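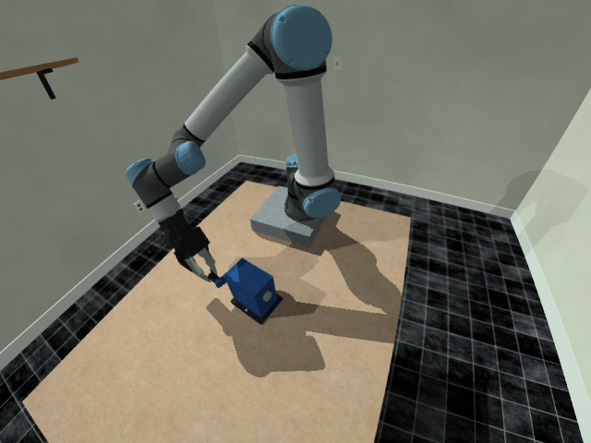

Open day at the Clandavon student robotics workshop – visit notes

2023-11-22

Print this page | E-mail this page

Got there late. Parking at Clandavon is a nightmare on open day, ended up behind the sports hall and walked back through the rain. Sign-in table, sticky name tag, a map that had the workshop on the wrong floor. Anyway.

The workshop is upstairs, room 534. Two classes and the after-hours club share it, and all three had something going. I only had the morning so this is mostly the club, with a bit on the classes at the end.

The club is doing the manipulation task for the Vendano Cup, which runs in February. Short version of the task: arm has to find a box with a handle on it, close the gripper on the handle and pull. Doesn't sound like much. Teams get the box in simulation first and a real one only at the finals, so right now all the work is on screens. Teams of four, one laptop per team, a projector for whoever's turn it is.

Watched the team called Memis for most of an hour. Their simulated room is pretty plain – grey-green walls, tiled floor, tan mat, big arm with light blue caps on the joints, blue box on a black plate. They'd put a shelf on the wall and a couple of power outlets. The argument when I walked in was whether the gripper should come at the handle from above or from the side. The handle is a little stub of a thing and the fingers on that gripper are chunky, so there isn't much room to be wrong.

From above won, at least for the morning. First run, the arm swung past the box and parked itself over the tiles. Second run, knocked the box crooked. Third one stopped right at the handle and everybody went quiet, and then the gripper shut on nothing, a hair too high. Groans. Somebody changed one number and they went again.

What I liked was how they kept notes. Paper notebook, one line per run, what they changed and what happened. The teacher insists on it. They were up to run 871 for the term. Most lines just say "missed" or "too fast", one says "arm went through floor??" with a drawing.

Asked why the room has walls and shadows at all if only the arm and the box matter. Answer was that the program works from the rendered view, so if they train it on a blank background it falls over as soon as the lighting changes. They move the light every so often on purpose. The shadows on the mat get quite dark and long, and last month it kept going for the shadow instead of the box. Better now they say, I didn't see it happen so I'll take their word.

The other team in the room, Oksanen (named after the street the school is on, I had to ask), has gone a differnt way. No camera view, they feed the box position straight in. Much more reliable, got the handle on nearly every go I saw. But the rules give fewer points for it, and on the real table in February someone will have to measure where the box is by hand. Some good-natured needling between the two laptops about this.

Classes – quick. The grade 10 group was doing line followers on the hallway floor, coloured tape, lots of crawling about. The grade 12 group had a lesson on joint limits with a desk lamp as the arm, which worked better then you'd think. You bend the lamp until it won't go and write down the angle. I'm stealing that for my own lot.

Things to bring back to our school:

- the run notebook
- the desk lamp
- start in simulation, buy hardware later. We did it the other way round and spent a year fixing a gripper
- an extra projector if the budget allows, kids at the back couldn't see

Coffee was terrible, sausage rolls good. The school says visitors can come again before the cup but you have to e-mail the office first, and use the rear entrance after 3.

Print this page | E-mail this page

Comments (4)

gridline_mum: My daughter's in the grade 10 group, she came home with tape all over her socks. Thanks for writing this up

tallowfield: Did they say which simulator? We're starting a club next term and the choice is doing my head in

ptr_workshop: Side approach is the way to go for a small handle IMO. We tried top down for the last cup and kept clipping the box.

tallowfield: ok good to know. Will try both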